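About Noltine

Noltine is a wholesale bakery supplying bread rolls, sheet cakes and laminated dough to cafes, hotels and caterers. Production takes place at one site in Wiltgate. We do not operate a retail counter.

What we make

The standard range has 78 items. Rolls and loaves are baked overnight and leave the building the same morning. Croissant and Danish dough is sold frozen, either sheeted or shaped, in cases marked with the batch number and bake settings. Sheet cakes are supplied plain or iced — piped lettering is not offered on wholesale orders.

Flour for the bread range is milled by Kemeys to a fixed protein specification. Each delivery is test baked before it is released to the mixing room.
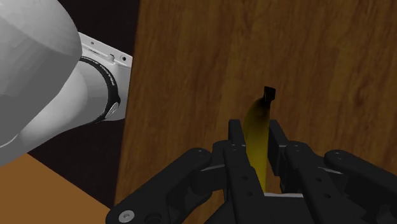
Sites and capacity

The Wiltgate bakery has 5 deck ovens and a rack oven line. Floor area is about 1610 square meters, including the freezer store. A second building at Vesurwood holds packaging and dry goods only. No food is prepared there.

Ordering and delivery

Accounts are opened on receipt of a signed trade form. Orders for fresh goods close at noon, 2 days before delivery. Frozen goods are picked from stock and may be added to any scheduled drop. Changes after the cutoff are accepted for quantity only, and only if the dough has not been mixed.

Allergens

Wheat, milk, egg, soy, sesame and tree nuts are handled on site. We do not supply gluten-free products. Current allergen sheets are sent with the price list each January and again whenever a recipe changes.

Page last revised 2024-04-22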